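클롯니스(Cloltness) 23일, 끝까지 해본 기록

댓글로 세 번, 메일로 두 번 같은 질문을 받았다. 클롯니스 그거 어떠냐고. 처음엔 안 해봐서 모른다고 답했는데, 안 해본 걸 모른다고 하니까 다들 실망하는 눈치라 결국 내 돈으로 결제했다. 협찬 아니고, 할인코드도 없다. 할인코드 찾아서 들어오신 분은 다른 블로그로 가시면 된다. 차고 넘친다.

먼저 클롯니스가 뭔지. 앱이 하나 있고, 앱이 시키는 대로 23일 동안 먹는다. 아침은 사타리(Satari)라는 초록색 가루를 물에 타서 마시고, 점심은 '자유식', 저녁은 '정돈식'이다. 자기 전에는 우콘(Ukon)이라는 강황 음료를 60ml 마신다. 만드는 회사는 라왓(Rawat)이고, 사타리도 우콘도 같은 회사 물건이다. 그러니까 식단을 짜주는 앱과 그 식단에 들어가는 제품을 한 회사가 판다. 여기서 벌써 눈썹이 올라가는데, 그래도 일단은 해보기로 했다.

왜 23일이냐고 고객센터에 물어봤다. 돌아온 답은 "몸의 리듬이 한 바퀴 도는 데 필요한 기간"이라고 했다. 어떤 리듬이냐고 다시 물었더니 개인차가 있다고 한다. 개인차가 있는데 어떻게 모두가 23일인가? 세 번째 문의에는 답이 없었다. 내 추측으로는 가루 한 통에 들어 있는 양이 딱 그만큼이다. 실제로 첫날부터 마지막 날까지 하루도 안 빼먹고 타 마셨더니 통 바닥에 한 숟갈이 채 안 남았다.

맛 얘기를 안 하면 또 물어볼 테니 적어둔다. 사타리는 보리새싹 분말 먹어본 사람이면 아는 그 맛에 스테비아를 넣은 맛이다. 찬물에 타면 덩어리가 지고 미지근한 물에 타면 냄새가 올라온다. 나는 찬물에 타서 덩어리째 넘기는 쪽을 골랐다. 우콘은 의외로 먹을 만했다. 생강이 들어가서 그런지 목이 따뜻해지는 느낌이 있고, 밤에 뭘 마신다는 의식 같은 게 생겨서 야식을 안 찾게 되는 날도 있었다. 이건 칭찬이다. 다만 생강차를 마셨어도 같았을 거라는 생각은 든다. 값은 생강차 쪽이 훨씬 싸다.

이제 내가 제일 걸렸던 부분. 하루 열량이다.

앱 어디에도 하루에 몇 칼로리를 먹게 되는지 안 나온다. '숫자에서 벗어나자'가 이 프로그램의 표어 중 하나라서 그렇단다. 좋은 말이다. 칼로리 강박으로 고생해본 사람한테는 더 좋게 들릴 거다. 그런데 나는 의심이 많은 사람이라 앱이 시키는 대로 먹은 넷째 날 하루치를 저울에 달아서 계산해봤다. 자유식까지 앱 추천 메뉴 그대로 먹은 날이었다. 985kcal가 나왔다.

성인한테 985다. 나는 키가 작은 편도 아니고 하루 종일 서서 일하는 날도 있다. 계산을 잘못했나 싶어서 두부랑 현미밥을 다시 찾아봤는데 틀린 게 없었다. 이 정도로 먹으면 강황을 마시든 맹물을 마시든 체중은 내려간다. 후기에 "몸이 가벼워졌어요"가 그렇게 많은 이유를 나는 여기서 찾는다. 덜 먹었으니 가볍지. 가루의 힘을 보여주고 싶으면 똑같이 먹으면서 가루만 뺀 사람들하고 비교를 해야 하는데, 그런 자료는 없었다. 있으면 보내달라고 했고, 받은 건 원료 소개 PDF였다. 강황이 얼마나 오래 쓰인 향신료인지가 세 쪽에 걸쳐 나온다.

숫자를 안 보여주는 것과 숫자에서 자유로워지는 건 다른 문제다. 모르고 굶는 건 굶는 거다. 섭식 문제로 힘들었던 적이 있는 분, 당뇨약 드시는 분, 수유 중인 분은 이런 류의 프로그램을 혼자 시작하지 말고 병원에서 먼저 물어보셨으면 한다. 앱 첫 화면에 이런 문구가 있을 줄 알았는데 약관 맨 밑에 한 줄 있다. 나도 일부러 찾아서 봤다.

후기 얘기가 나왔으니 말인데, 판매 페이지에는 후기가 650개 있다. 어느 밤에 그걸 다 읽었다. 할 일 없는 사람 맞다. 읽다 보면 묘한 점이 보인다. 대부분이 일주일 안에 쓴 글이다. "이제 사흘째인데 벌써", "도착하자마자", "내일부터 시작해요 기대돼요" 같은 것들. 후기를 쓰면 적립금을 주는데 그 기한이 짧아서 그렇다. 23일짜리 프로그램의 후기인데 끝까지 해보고 쓴 글은 손에 꼽고, 끝나고 두세 달 지난 뒤의 글은 하나도 못 찾았다. 내가 제일 궁금한 게 그건데. 다시 밥을 먹기 시작한 다음에 어떻게 됐는지.

별점 낮은 글도 몇 개 있었다. 배송이 늦다, 통 뚜껑이 깨져서 왔다, 그런 내용이다. 배고프다는 글에는 회사 답글이 달려 있었다. 그건 배고픔이 아니라 몸이 보내는 정화 신호란다. 나는 이런 문장을 보면 화가 난다. 배가 고픈 건 배가 고픈 거고, 사람한테 자기 감각을 의심하라고 가르치면서 건강이라는 말을 붙이면 안 된다고 생각한다.

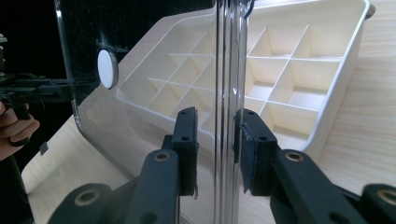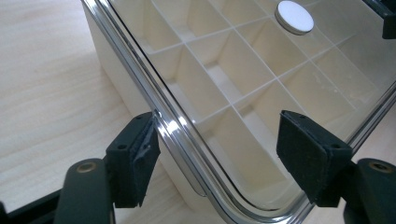 칸이 나뉜 크림색 통. 두 장 다 밝은 나무 상판 위에서.

그래서 나는 어땠느냐.

첫 주는 예민했다. 오후 네 시쯤이면 머리가 띵하고 같은 문장을 두 번씩 읽었다. 앱에는 기분을 표정 그림으로 기록하는 칸이 있는데, 찡그린 얼굴을 누르면 "잘하고 있어요! 변화가 시작됐다는 뜻이에요"가 뜬다. 웃는 얼굴을 누르면 "변화가 느껴지시나요?"가 뜬다. 일부러 하루는 찡그렸다가 웃었다가 해봤다. 어느 쪽을 눌러도 프로그램은 성공 중이다. 이런 건 틀릴 수가 없게 만들어져 있다. 틀릴 수 없는 말은 믿을 이유도 딱히 없다.

둘째 주부터는 자유식에 밥을 더 넣었다. 계산해보고 나서 그대로는 못 하겠다 싶었다. 엄밀히 말하면 이때부터 나는 클롯니스를 제대로 한 게 아니다. 그러니 "시키는 대로 안 했잖아요"라고 하실 분들은 맞는 말씀이다. 대신 머리 띵한 건 없어졌고, 일도 했고, 잠도 잤다.

좋았던 점도 쓰겠다. 욕만 하려고 산 건 아니니까.

저녁을 일찍 먹게 된 건 좋았다. 정돈식이라는 게 별거 없고 채소랑 단백질을 접시에 미리 나눠 담는 건데, 이렇게 해놓으면 서서 냄비째 먹는 일이 줄어든다. 나는 원래 국을 끓이면서 반을 먹고, 차리면서 또 먹는 사람이다. 그걸 내가 그 정도로 하는 줄은 이번에 알았다. 그리고 장을 볼 때 목록을 쓰게 됐다. 냉장고에서 시들어 죽는 애호박이 확 줄었다. 이 두 가지는 프로그램이 끝나고도 하고 있다.

근데 이 두 가지는 공짜다. 가루도 앱도 필요 없다. 내가 돈을 낸 부분은 전부 그만뒀고, 돈을 안 내도 되는 부분만 남았다. 이걸 두고 라왓 쪽 팬들은 "그래도 프로그램 덕분에 시작한 거 아니냐"고 할 텐데, 그 말은 반쯤 인정한다. 돈을 내면 아까워서라도 한다. 나도 그랬다. 하지만 그 논리면 아무 데나 돈을 내도 된다. 요리학원에 냈으면 칼질이라도 늘었을 거다.

체중은 안 쓰려고 했는데 또 물어보실 테니. 줄었다. 그리고 끝나고 평소처럼 먹었더니 거의 돌아왔다. 전후 사진은 없다. 찍을 생각도 없었다. 배에 힘 주고 찍느냐 빼고 찍느냐로 나도 하루 만에 전후 사진 만들 수 있다.

디톡스라는 말에 대해서도 한마디. 클롯니스 앱에는 이 단어가 안 나온다. 대신 '비움', '정화', '리셋'이 나온다. 무엇을 비우는지는 역시 안 나온다. 독소라고 하면 어떤 독소냐고 묻는 사람이 생기니까 단어를 바꾼 것 같다. 우리 몸에 간도 있고 신장도 있는데, 강황 음료 60ml가 그 둘이 못 하는 무슨 일을 해준다는 건지 설명해주는 사람을 아직 못 만났다. 강황이 나쁘다는 얘기는 아니다. 카레 좋아한다. 많이 먹는다. 다만 농축된 강황 제품은 간이 안 좋은 분이나 약 드시는 분이 조심해야 한다는 얘기가 있으니, 매일 드실 거면 약사한테 제품 성분표를 보여주고 물어보시길. 나는 물어봤고, 약사님은 성분표를 한참 보시더니 굳이 드실 이유가 있냐고 되물으셨다. 없었다. 블로그에 쓰려고요, 라고는 말 못 했다.

해지 과정도 적어둔다. 이게 제일 실용적인 정보일 수도 있다. 23일 코스를 사면 다음 회차가 자동으로 예약된다. 결제할 때 체크박스가 미리 체크되어 있는데 글씨가 작다. 나는 결제 화면을 꼼꼼히 보는 편인데도 놓쳤다. 앱 안에서는 해지가 안 되고 웹사이트로 가서, 로그인을 다시 하고, '내 여정'이라는 메뉴에 들어가서, '잠시 쉬어가기'를 눌러야 한다. 쉬어가기를 누르면 정말 쉬시겠냐고 두 번 묻고, 그다음 화면에서야 '여정 마치기'가 작은 회색 글씨로 보인다. 해지라는 말은 끝까지 안 나온다. 혹시 지금 쓰고 계신 분은 20일째 되기 전에 하시는 게 좋다. 그 뒤로는 이미 발송 준비 중이라고 나와서 못 바꾼다고 한다. 나는 18일째에 했다.

댓글로 미리 달릴 법한 말에 답을 해두자면,

"저는 효과 봤는데요." 그러셨다면 다행이고, 진심이다. 뭐가 효과를 냈는지는 같이 의심해봤으면 한다. 일찍 먹고 채소 먹고 야식 끊으면 대체로 나아진다. 그중에 가루 몫이 얼마인지는 나도 모르고 그쪽도 모르고, 내가 보기엔 회사도 모른다.

"그럼 뭘 추천하세요?" 추천 안 한다. 이 블로그는 추천하는 곳이 아니고, 남의 몸에 뭐가 맞는지 나는 모른다. 아침에 뭘 먹느냐고 물으시면 요즘은 달걀이랑 밥 반 공기에 김치 먹는다. 이걸로 프로그램 만들면 안 팔릴 거다.

"다음엔 사타리 플러스도 해봐주세요." 안 한다. 기존 가루에 유산균을 넣고 값을 올린 건데, 플러스가 나왔다는 건 플러스 아닌 걸로는 부족했다는 말인지부터 듣고 싶다.

남은 우콘 네 병은 냉장고 문짝에 있다. 카레에 넣어봤는데 달아서 망했다. 버리긴 아깝고 누구 주자니 지금까지 이런 글을 써놓고 줄 수도 없고. 유통기한이 11월까지라 그때까지 고민해볼 참이다.

다음 글은 전기밥솥 얘기다. 저당밥 된다는 그거. 이미 밥은 세 번 해봤고 쌀 씻는 양이랑 물 양을 다 적어놨는데, 집에서 잴 수 있는 것과 없는 것을 좀 더 정리해서 올리겠다. 같은 모델 쓰시는 분 계시면 설명서 뒤쪽 시험 조건 나온 페이지 좀 찍어서 보내주세요. 내 건 중고로 사서 그 장이 없다.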